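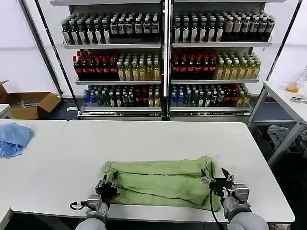
Two robotic hands hold the ends of a folded green cloth at a work table.

Evance Sets Equipment Plan for Robotic Linen Handling

Wurlow program to fund 3 two-handed units; purchase decision expected in December

WURLOW – Evance, a supplier of linens to hotels and clinics, today announced a phased plan for the purchase of robotic equipment for folding and sorting at its Wurlow plant. The plan provides for three two-handed units, together with tables, spare hands, wrist cables and operator training.

The plant handles 3,043 pieces of flat linen per shift, of which 1,126 are small cloths and towels now folded by hand. The first phase of the plan is limited to those smaller items. Sheets and tablecloths will remain on the existing folding lines.

"We have budgeted for the full cost of ownership over three years, including service visits and replacement fingers," said Holger Amundsen, director of operations at Evance. "The purchase price is the easiest figure to obtain. Floor space, downtime and staff hours took us much longer to work out."

Under the plan, the first unit will be leased. Evance may convert the lease to a purchase once the unit has met agreed targets for fold quality and hourly output. Orders for the second and third units will be placed separately, and each will require approval by the board.

Subramaniam, an engineering consultancy, has been retained to write the technical specification and score the bids. Bidders will be asked to state prices for hands, forearms and software as separate items, and to list delivery times for all wear parts.

"Fabric is a demanding material for any gripper, and buyers should test with their own stock," said Wing-sze Mok, lead consultant at Subramaniam. "Every bidder will receive the same set of cloths from the Wurlow plant, in the condition in which staff normally receive them."

No positions will be cut under the first phase. Employees now assigned to hand folding will be offered training as unit operators or inspectors.

A similar review is planned for the company's Uvness site after the Wurlow lease period ends.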